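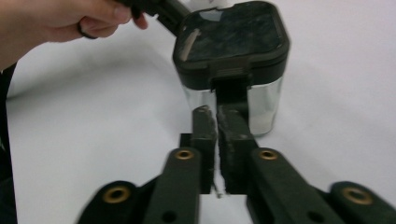 Selon une visiteuse du premier rang, on vient d'abord pour les grands bras qui dansent, et on reste pour les boîtes. Elle en était à son deuxième passage de la matinée et comptait bien rattraper le groupe de l'après-midi !

L'atelier Prulcombe ouvrait ses portes ce mardi, dans l'ancien dépôt de la rue des Tanneries, et la file débordait déjà sur le trottoir à l'ouverture. Le responsable des démonstrations, qui préfère qu'on écrive « l'atelier » plutôt que son nom, nous a reçus entre deux groupes, un café à la main, la voix un peu cassée.

« Les gens s'attendent à quelque chose de spectaculaire, et on leur montre un couvercle, dit-il. Au début ça déçoit. Puis ils essaient eux-mêmes, et là, ça change. Un clapet, il faut le prendre par le bon bord, tirer sans faire glisser la boîte, s'arrêter à temps. Votre main fait ça toute seule depuis l'enfance. À nous, ça nous a pris l'hiver. »

Le projet s'appelle Jornstead. Il porte sur les gestes de cuisine et de rangement : ouvrir, refermer, empiler, reposer. On tient la pince à la main, on fait le geste, et l'enregistrement sert ensuite à entraîner un bras. L'équipe a choisi 12 gestes pour commencer et vise 3000 enregistrements avant l'été. La boîte à clapet est arrivée très tôt dans la liste.

« Tout le monde en a une chez soi, explique-t-il. Pour le riz, les pâtes, la lessive. Et puis le plastique transparent, c'est un vrai casse-tête pour une machine ! Elle voit ce qu'il y a derrière, elle voit des reflets, elle se demande où est la paroi. Moi, c'est mon sujet préféré, je pourrais en parler jusqu'à ce soir. »

Il en parle d'ailleurs très bien. Il s'accroupit devant les enfants, leur fait fermer les yeux, leur demande de trouver le clapet du bout des doigts – puis de recommencer avec deux doigts seulement, bien raides. Les rires montent, quelques boîtes finissent par terre, et un grand-père réclame son tour. J'ai essayé aussi. J'ai poussé la boîte jusqu'au bord de la table sans rien ouvrir du tout, et j'ai trouvé ça formidable.

Faut-il du métier pour tenir la pince ? « Un peu de patience, surtout. Les débutants vont trop vite, ils veulent bien faire. On leur dit de ralentir avant le contact et de ne pas corriger tout le temps. Un geste hésitant, on le garde aussi, parfois. C'est intéressant, l'hésitation, ça montre comment on se rattrape. »

Les doigts des pinces, eux, s'usent. L'atelier en fabrique sur place, et une caisse entière de pièces attend au fond, à côté de l'établi. Le revêtement reste le point faible, reconnaît notre hôte, qui teste en ce moment une matière fournie par Cirham. « Trop tendre, ça s'arrache. Trop dur, ça dérape. On cherche encore, et j'avoue que ça m'amuse beaucoup. »

À midi, 300 personnes étaient passées. La séance de l'après-midi, plus longue, se terminait dans la salle du bas, avec un bras qui reprenait les gestes appris. Il a manqué son premier clapet, réussi le suivant, et la salle a applaudi comme au concert.

La prochaine ouverture est prévue en décembre, toujours rue des Tanneries, entrée libre. On y verra des bocaux à vis – « là, on va souffrir », promet-il, ravi.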